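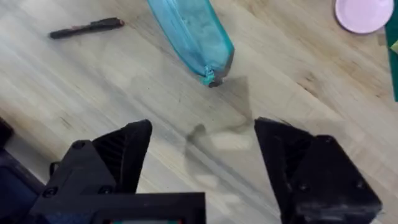
Pale timber tabletop with the grain running on an angle.

Casual and part-time kitchen and counter staff - Cedwood Soup Kitchen and Cafe, Mackay

Cedwood is hiring for the dry season. We need four people to start in May, with shifts running through to the end of October and a fair chance of ongoing work after that for those who want it.

We run a breakfast and lunch cafe at the front of the building and a bulk soup and curry kitchen at the back. The cafe seats 40-odd at a squeeze. The kitchen packs 2,992 meals in a normal month for our own freezer, the Motwood farm shop and the Kamholm caravan park store.

The jobs

Two counter positions. Taking orders, making coffee, running food, clearing tables, handling the till and answering the phone. You will need to be able to make a decent flat white without someone standing over you. If your coffee is good but you have never used a till, apply anyway.

One kitchen hand. Washing up, peeling, chopping, portioning and labelling. It is heavy work on delivery mornings, when the onions and pumpkins come in. You need to be able to lift a 15 kg sack safely.

One cook. Trade certificate preferred but we will look at anyone who has held down a busy section. You will work from our recipes to begin with and have a say in the specials board once you have settled in.

Hours

Kitchen starts at 5.30 am and is finished by 1.30 pm. Counter shifts are 6.30 am to 2.30 pm or 9 am to 3 pm. We do not open at night. The roster goes up two weeks ahead and swaps are fine if you arrange them yourself and write them on the sheet.

Pay and conditions

Award rates, plus penalty rates on weekends and public holidays. Super is paid monthly. There is a meal on every shift and you can take home soup at cost. We supply aprons and hats. You supply closed, non-slip shoes. After three months we put $300 toward a course of your choice - past staff have done barista training, first aid and food safety supervisor.

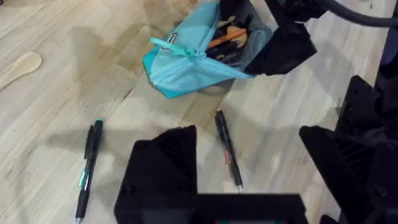 Wooden spoon and light blue zip pouch.

What we ask of you

Turn up on time. Ring if you are sick, do not text. Keep your hair tied back and your phone in your bag. Knives go back clean to the rack at the end of a shift, including your own if they have been used on our boards.

You must have the right to work in Australia. Students and people coming back to work after a break are welcome. We can work around school pick-up for one of the counter positions, so please say so in your application if that suits you.

Parking is free in the lane behind the shop. The bus from town does not run early enough for the kitchen start, so kitchen staff will need their own way in.

How to apply

Drop a resume at the counter after 2 pm, or use the form on our contact page and choose "Work with us". Include two referees and the days you cannot work. A cover letter is optional. Applications close at the end of April.

Short-listed people will be asked in for a paid two-hour trial. We reply to everyone, usually within a fortnight.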